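From: Facilities and Workplace Office
To: Relanmont Building, all desk holders (list)
Date: 5th November
Subject: Re: [relanmont-desks] Shared desks: what stays and what goes

Dear colleagues,

Thank you to those who replied to the first notice on the shared desks. Several of the questions overlapped, and the Office has decided to answer them in one message to the full list. Please read it together with the Desk Use Guidelines issued in April, which remain in force except where amended below.

The message that prompted most of the discussion is quoted here for those who joined the list later.

Lautaro Cáceres wrote:
> Could the Office please clarify what is meant by "clear desk"
> in section 3? On our floor some people take it to mean that
> nothing at all may be left out overnight. Others leave pens,
> chargers, hand lotion and a carton or two, and say that
> these are for everyone. I have no strong view either way, but
> I would like to know which reading is correct before I spend
> another evening moving things from the desk to the locker
> and back again. I would also like to know who is expected to
> supply the power strips.
>
> Regards,
> Lautaro

The Office's position is as follows.

"Clear desk" does not mean an empty desk. It means that the working area, from the front edge to the point where the overhead shelf begins, is left free for the next person. Items in common use may remain at the back of the desk, along the wall. These are the power strip and its cables, one pen holder, and one pump bottle of hand lotion, soap or similar. Small boxes of supplies, such as staples or clips, may stand next to the pens. Everything else should go into a locker or onto the side shelf at the end of the day.

Bottles without a label should be given one. Where the contents cannot be established, the bottle will be removed. This applies to full bottles as well as empty ones.

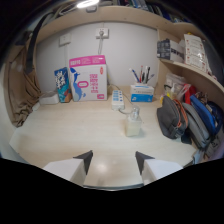
Yaw Baidoo asks whether pens count as common items at all, given that people on the third floor have been writing their names on them. The Office has considered the point. A pen left in a desk holder overnight is treated as available to whoever uses the desk next. Staff who wish to keep a particular pen should take it with them. The Office will not look into missing pens, named or otherwise.

On power strips, the building supplies one for each desk. Personal strips brought from home are not permitted, and one strip must not be plugged into another. The strip should lie flat on the desk, near the wall, and should not be covered by paper or clothing. Cables should be led along the back. A cable that crosses the working area will sooner or later be caught by a sleeve or a cup, and we have had 2 reports of spilled drinks this autumn that began in that way. If the cable supplied is too short to reach the outlet, please write to the Office and a longer strip will be sent up.

Large cartons are a separate matter. The Guidelines allow a carton to remain on a desk while a delivery is being unpacked, and for no longer than one working day. Flattened cartons may be left beside the freight elevator. Cartons that are used as storage, including those containing Jemeck binders from the old archive, should be taken to the Stunelgate store room, where 11 shelves have been set aside for this purpose. Each carton must carry a name and an extension number.

The overhead shelves have also caused some confusion. They belong to the desk and are shared in the same way. Reference books and trays may be kept there. Liquids should not be, and neither should anything heavy enough to cause injury if it fell – this includes the older hole punches.

With regard to cleaning, the contractor wipes the desktops in the evening but has been instructed not to lift or move objects. A desk that has been left crowded will therefore not be wiped. Cloths are available in the kitchen for anyone who would like to clean a desk before sitting down.

There are at present about 58 shared desks in the building, and the Office is aware that they are not all of the same size. Where the side shelf is missing or cannot be reached, please say so when you reply, and quote the number on the underside of the desk.

Replies may be sent to the list or to the Office directly. Requests for lockers should go through the usual form, as requests made on the list tend to be overlooked.

With kind regards,

Facilities and Workplace Office
Relanmont Building

_______________________________________________
relanmont-desks mailing list
To leave this list, send a blank message with the subject "unsubscribe"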